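Listar Desk Mat, Large, in Brown: A Review After 3 Months

I should say up front that I did not want a desk mat. I wanted a new desk. The new desk I wanted cost 800 dollars and had a waiting list, and the mat cost 61 and was in stock, so I have spent the spring and part of the summer learning to like a mat.

The Listar comes rolled in a tube, and it would like to stay that way. The leaflet says to lay it flat overnight. I laid it flat for four nights with a dictionary on each corner (I own two dictionaries, so the other corners got a Dutch oven and its lid). It lies flat now, apart from the corner by the window, which lifts a little in July and goes down again when the air conditioning comes on. I've started using it as a thermometer.

Once down, it stays down. The backing is a kind of tacky felt that grips varnished wood very well and painted wood less well. I write with my left arm leaning hard across the desk, and my last mat, a Truron, used to creep toward the wall all morning until I was typing on its hem. The Listar hasn't budged. The Truron did smell better, I'll give it that. For the first two weeks the Listar smelled like the inside of a new shower curtain, and my wife asked me to close the study door, including when I was in the study.

Now for coffee, the reason anybody buys one of these. Black coffee wipes off with a damp cloth if you get to it within the hour. Leave it through lunch and you get a ring, which fades with dish soap and doesn't quite go. Tea is worse. Ink from a ballpoint comes off; ink from the Pascual fountain pen my brother-in-law Reynaldo Castillo gave me does not, and there's now a blue comma near the middle that I keep trying to delete.
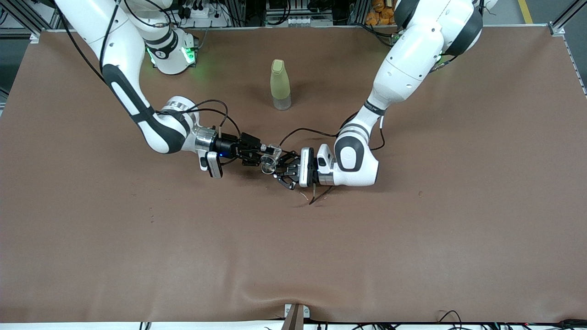 Color is where I went back and forth longest. The Listar comes in black, gray, green and brown, and I had green in the cart for most of a week. Then I thought about what I drop. I drop screws out of my glasses, SIM trays, the little feet off the bottom of keyboards, and on a dark green they'd be gone until the next house move. A plain matte brown is dull to look at and very good at this. Even a small clear plastic piece, the sort of thing you normally find with your bare foot, has a fighting chance of being spotted over a smooth brown sheet that size, with no pattern to hide in and no shine to compete with.

The edges are cut, with no stitching, and mine have stayed clean except where the chair arm rubs. Bitard makes a stitched one for 100 dollars that a friend swears by. I tried it at his place and the stitching left a dotted line on my wrist, like a coupon.

Would I buy the Listar again? Yes, in brown, one size smaller, with the window open. I'm still on the list for the desk.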